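Search this site Search Go
Home team news

Aug 6, 2023
By Agata Colombo, club secretary

Minutes of the Oltden Robotics Club, summer project meeting

Present were Carmela Bianchini (in the chair), Leonardo Russo, Tullio Marras, Assunta Fabbri and myself taking notes, along with most of the student members and a few parents who stayed on after drop-off. It was lovely to see so many faces in the middle of summer, and Carmela said so before we got started. Apologies were received from the two students who are away at camp.

The minutes of the last meeting were read and accepted with one correction. I had written that the club would enter the Rosenthal Student Challenge with two teams. It is one team with two subgroups, and I am sorry for the muddle, which caused at least one worried phone call.

Leonardo reported on the kitchen project. For those who missed the spring meetings, the Rosenthal challenge this year is run in simulation, and our students have to program an arm to do household jobs in a kitchen. He reminded everyone that the arm gets no help once the run begins, and that the judges may move things between one run and the next. The students have named their program Zekska, after a long vote that I will not go back over, and it now has its own folder on the club computers where everybody can find it.

The reach group has been concentrating on the pot on the marble counter. Leonardo said the small handles make it a harder job than the students expected, and there was a good long talk about whether the gripper should come for a handle or for the rim. The students were divided. Carmela asked to hear from those who had been quiet, and one of our younger members explained very nicely that a handle gives you one right place to be, while the rim gives you many places that are nearly right. It was agreed to try both and keep proper notes.
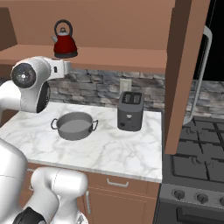

Tullio then raised the matter of the shelf, which he has raised before and which he asked me to write down in full this time. The arm has to work at the counter without its wrist coming up into the shelf, and in his view the students are planning their paths as if there were nothing overhead. He would like every path to be checked against the shelf first and the counter second. Leonardo agreed, though he pointed out that too much caution makes for very slow runs. After some back and forth — all of it good-natured — it was decided that the reach group will write a clearance check before anything else gets added.

Assunta presented the test results. The group has completed 100 runs of the approach to the pot, and in 41 of them the gripper closed on a handle and held it through the lift. She was careful to say that these were all with the pot in its starting position and that the number will drop once it gets moved. The students gave themselves a round of applause all the same, and I think they had earned it. The target for the next meeting is 200 runs, with the pot moved between batches. Assunta will draw up a sheet so that the position gets written down each time, as we lost a whole afternoon in the spring to runs that could not be told apart.

A parent asked whether the kettle would be part of the challenge as well. Leonardo said it is on the list of optional tasks, with extra points, and that he would prefer to leave it alone until the pot is dependable. Several students were disappointed by this. Carmela suggested that anybody who wants to think about the kettle may do so on paper, and bring a drawing.

Equipment. The second computer is still slow and the fan is loud. Tullio has offered to open it up and clean it. Huden, the repair shop near the library, has quoted us 40 dollars if that does not do the trick, and the meeting approved spending it if needed.

The written report. The challenge asks for a short report in the students' own words, due in December. Two students volunteered to begin a first draft, and Assunta will read it over for spelling only.

Other business. Snacks were discussed at more length than I can record here. Parents with peanut-free ideas should please see Carmela. The blue jacket left on the back of the door is still there.

To do before we meet again:
Reach group: clearance check for the shelf
Assunta: run sheet with pot positions
Tullio: clean the second computer
Agata: send Leonardo the corrected entry form

The next meeting will be in the same room, and Carmela will send out the time once she has the key sorted out.

Sign up for our newsletter and get club news by email. You can unsubscribe whenever you like.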